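Materials and Waste in Office Settings
Unit 6: Paper Recovery
Course handout, revised 29/07/2022
Instructor: Ryan Crabtree

Purpose of the unit

This unit covers the handling of waste paper between the desk and the mill. Students should read it before the session on contracts and bring the worksheet from Unit 5, completed in ink. The unit does not cover cardboard, which is treated separately in January.

Terms used

Recovered paper is paper that has been collected for use as raw material. It is divided into pre-consumer paper, such as trimmings from a print shop, and post-consumer paper, which has served its purpose and been discarded. Contracts often set different prices for the two, and a load that mixes them is normally paid at the lower rate.

A contaminant is anything in the load that the mill cannot use. Food residue, plastic film and waxed coatings are the usual ones. Staples are removed by screens and magnets during pulping and need not be pulled by hand.

Fiber length and grade

Each pass through the pulper shortens and weakens the fiber. Office paper begins with fairly long fiber and can be made into new writing paper, tissue or board. Newsprint begins with shorter fiber and has fewer uses. Shredding cuts the fiber further – many mills accept shredded paper only in a lower grade, and some collectors require it to be bagged.

Worked case: the Lightfoot building

The Lightfoot building has 199 desks on two floors. Paper was formerly collected by Timutov under a single mixed-grade contract. The building manager asked Firetus for a second quotation based on sorted white paper, with a minimum load of 1000 pounds and a deduction for any load found to contain more than the permitted share of contaminants.

Students should work out how often a load would be ready if the building sets aside 20 pounds of white paper each working day. Show all steps. State whether storage space should be treated as a cost, and on what grounds.

Crumpled and flat paper

Crumpling does not change the grade of a sheet. It does change the volume – a bin of crumpled sheets fills sooner and must be emptied more often for the same weight. Collection costs in the worked case should therefore be figured by weight and by number of trips, in separate columns. Answers are to be entered on the Grisitz form and handed in before the next session.

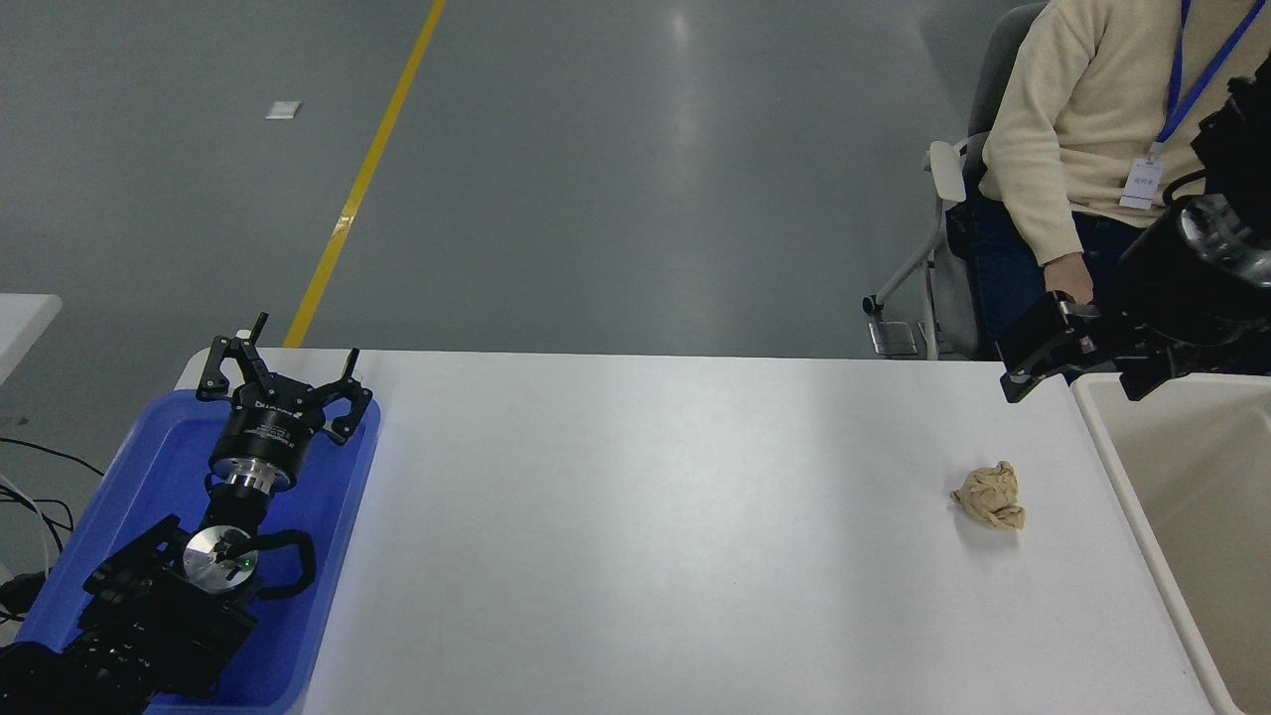
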